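Keeping the shed and the back door a bit safer

We had a run of break-ins on our street last January, mostly sheds and side gates, and I ended up doing a whole pile of small jobs I'd been putting off for years. I'm no locksmith! But these are cheap, and most can be done in an afternoon with a screwdriver and a cup of coffee going cold beside you.

Start with the hinge screws. My back door had short little things barely biting into the trim (I pulled one out with my fingers, no kidding). Swap them for three-inch screws that reach the stud, and do the strike plate at the same time. Drill a pilot hole first or you'll chew up the heads like I did.

For the shed, get rid of any hasp where the screws show when it's shut. I put carriage bolts through mine with big washers and nuts on the inside, and the door feels solid for the first time since we moved to Baltby.

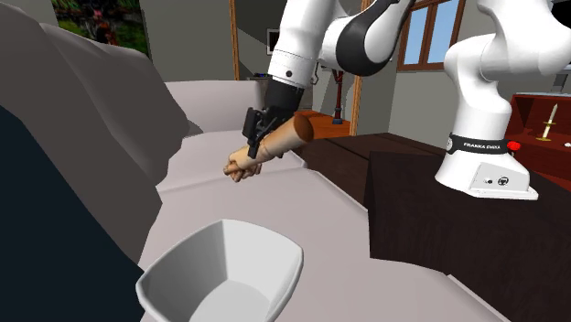 Then there's the stuff you keep in there. I wrote down every serial number in a school notebook, mower and drill included, and took a picture of each page with my phone. When my neighbor Angus Kereama lost a chainsaw and a socket set, the officer asked for serial numbers right off, and all Angus had was a receipt for $200 – no model, no number, nothing. An engraving pen is great for this too. Go slow and practice on an old wrench.

Lights next. Mount a motion light higher than you can reach and angle it down, or you'll be lighting up the neighbors' bedroom all night (sorry, Angus). Wipe the sensor with a dry cloth every month or two, spiders love it.

Last thing, a squirt of dry graphite in the padlocks before winter. Skip the cooking oil, I tried that once and it gummed up so bad I had to cut the lock off my own shed.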